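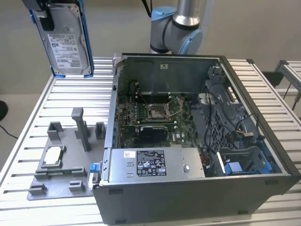 3.2 Montaje en el taller

El banco se armó en un taller compartido, con perfil de aluminio ranurado y lo que había a mano. Proyecto Medve — el nombre es de Felista Ondieki, el cableado también. Dos tareas: meter el procesador en el zócalo y devolver el disco de 3,5" a su sitio con el caddy azul. La torre se trabaja tumbada, sin la tapa lateral, interior hacia arriba. Así la gravedad ayuda en el zócalo y estorba en la bahía; lo aceptamos.

El soporte de piezas es impreso en 3D, gris, con un hueco rebajado para la CPU. Tercera versión. Las anteriores se combaban al enfriar (ver 3.4). Coste total de lo impreso y la tornillería: 339 euros, sin contar el brazo, que se compró de segunda mano a Gretelex.

Control: un nodo único a 400 Hz, escrito por Oskari Koskela sobre la librería Skarker. Sin planificador global. Posiciones enseñadas a mano y correción local con la cámara de muñeca. Registramos 2616 intentos entre las dos tareas, todos con la misma torre.

La cámara de muñeca ve siempre parte de la pinza, y eso condiciona el recorte. La figura 2 da una idea: los dedos negros ocupan la mitad inferior y lo útil — el zócalo vacío, los bancos de memoria — queda arriba a la izquierda. El panel blanco del chasis sale algo quemado. Probamos a fijar la exposición, mejoró el panel y empeoró el zócalo, lo dejamos como estaba. 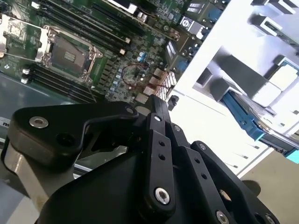

¿Hace falta un sensor de fuerza en la muñeca para insertar el procesador? En nuestro caso bastó con limitar la corriente de los motores y bajar despacio, aunque con sensor los reintentos serían menos.

Figura 2. Vista desde la muñeca, pinza sobre la placa base.

Queda la palanca del zócalo. Cerrarla con el mismo dedo que suelta la CPU es lo más frágil de todo el ciclo, y depende muchisimo del ángulo de entrada. Jolia, el módulo de detección, da la orientación de la palanca pero no cuánto está levantada. De momento: barrido lateral, tope por corriente, segundo barrido si hace falta. Los tiempos por fase van en la tabla 2.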